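Questions and Answers for Guests of Hosby Rooms

We collected on this page the questions which guests send to us most often. Please read it before you write to us, maybe your answer is already here. If it is not, write to us and we will reply on the same day, except Thursday, when the office is closed.

Where exactly is the house?

The house stands on Baltavska street, on the corner with the small park. The entrance is from the park side. Many guests go first to the door on the street, but this door belongs to the dentist and he cannot let you in.

How do I come from the train station?

Take bus number 6 from the stop in front of the station and get off at Urkau Bridge. From there you walk back a little in the direction of the church. The bus ticket can be bought from the driver, but only with coins. A taxi is also possible, please ask for the price before you sit down.

At what time can I check in?

From 3 in the afternoon until 9 in the evening. If you arrive later, tell us one day before and we will send you the code for the key box. The code works only for your night of arrival.

Can I leave my luggage before check-in?

Yes, from 9 in the morning. There is a locked closet next to the stairs. It is free of charge. We ask you not to leave food in it.

Is breakfast included?

No. You can order breakfast in the evening before, until 8 o'clock. It is served in Kushwaha, the tea room on the ground floor of our house. They have eggs, bread, porridge and very good spiced tea. For guests who do not eat milk or gluten there is also something, but please write it on the order card.

How many rooms do you have?

We have 28 rooms on four floors. The rooms on the park side are more quiet. The rooms on the street side are larger and have morning sun. You can write your wish in the reservation and we try to follow it, but we cannot promise it.

Is there an elevator?

Yes, but it is an old one and it takes only two persons with small bags. It goes to the third floor. To the fourth floor there are stairs only.
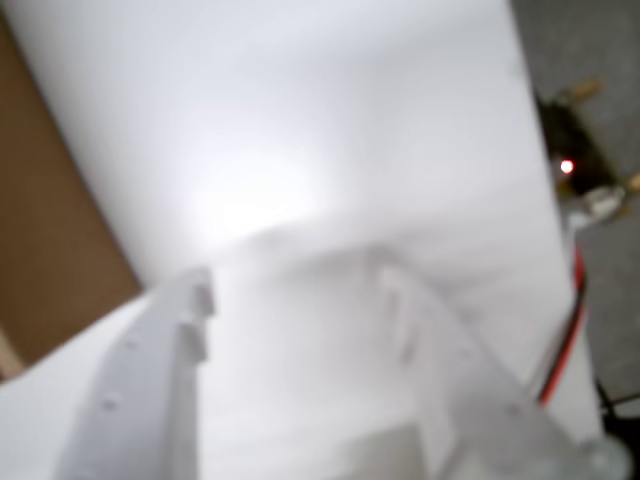
White on white, close up.

Can I bring my dog?

Small and medium dogs are welcome in the rooms of the first floor. The cleaning fee is 40 for the whole stay, not for each night. Please do not leave the dog alone in the room, also if it is a calm dog. Cats we cannot accept.

Do you have parking?

We do not have our own parking place. On Baltavska street you can park free from 6 in the evening until 8 in the morning. During the day it is better to use the garage behind the market hall, it is some 60 meters from our entrance.

Is the internet good enough for work?

For e-mail and video calls it is good in all rooms. On the fourth floor it is sometimes slower in the evening. If you have an important meeting, ask at the reception for the reading room, which you can use with the door closed.

Can I wash my clothes?

There is one washing machine and one dryer in the basement. You get the tokens at the reception. Please do not start a wash after 9 in the evening, the rooms above can hear it.

What happens if I must cancel?

Until two days before arrival you can cancel without cost. After that we charge the first night. If you are ill, write to us anyway, and usually we find another date for you.

Is the house open in winter?

We are closed in January for painting and repairs. All other months we are open, also on holidays. In December the tea room has shorter hours, so please ask for them when you arrive.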